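Notebook, July, tape transfer bench
Started 9:40 a.m.

Second pass on the Durier reels. These are the ones that came in as "the lost Peñalver sessions, 1972," and I still don't buy the label. The handwriting on the box is in felt tip and looks far too fresh for me. Macarena says people relabel boxes all the time and it proves nothing. Fair. It doesn't prove the date either.

Reel 1: baked it yesterday, played fine at the second try. Seven songs, voice and nylon guitar, then a band take of the waltz. Slight flutter in the first minute, gone after that. Hiss is what you'd expect. Azimuth was off and I set it by ear against the guitar, then checked it on the meter. The two agreed closely enough that I left it.

Reel 2: the problem one. Label says it's the same session. Things that bother me:

– Guitar is tuned a hair sharper than on reel 1. Could be machine speed. Could be another day, or another guitar.
– The room is bigger. There's a long tail after the handclaps that reel 1 doesn't have at all.
– The waltz sits at 106 bpm here and drags well behind that on reel 1. Bands do change their minds, but the drummer also seems to have changed his hands.
– No slate, no talkback, no studio chatter anywhere. Somebody trimmed it.

Teodoro thinks it's a later re-recording, made when they were shopping the songs around. He likes that story because it makes two sets instead of one. I'd like to see some paper first.

The note from the seller claims 200 copies were pressed privately and nearly all of them thrown out. Every lost record I've ever been handed was pressed in 200 copies and thrown out. No matrix number, no sleeve, no name of a plant. I've asked twice.

11:15 a.m. Tried the Stukero de-noise on the reel 2 waltz. On the demo settings it takes off the hiss and most of the air around the voice with it. At 70 percent she sounds like she's singing into a coat. Backed it way down, then bypassed it. I can't hear what we'd be paying for. Macarena hears an improvement on the quiet verses, so we'll do a blind test with the files renamed before anyone orders a license.

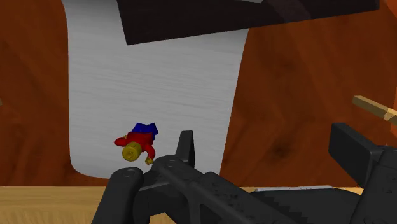
After lunch, ran reel 2 again on the Mokstead deck to rule out our own speed error. Same pitch, same tempo. So the sharp guitar is on the tape and the other deck is cleared. I had half hoped it was us.

Hum: low and steady on both reels, a bit louder on 2. Haven't filtered it. If the hum lands at a slightly different frequency on each reel once the speed is corrected, we learn something about the machines, so please leave the raw files alone. Teodoro, that includes "just a light pass."

Still to do:
Flat transfer of reel 2, side B, no processing
Line up the two waltzes and compare the vocal phrasing
Ask the seller for a photo of the box spine
Splice at the end of reel 1 is lifting, redo before it goes back in the can

For the catalog I'm writing "date unknown" on both. Macarena wants "early seventies?" with the question mark. I can live with that on reel 1.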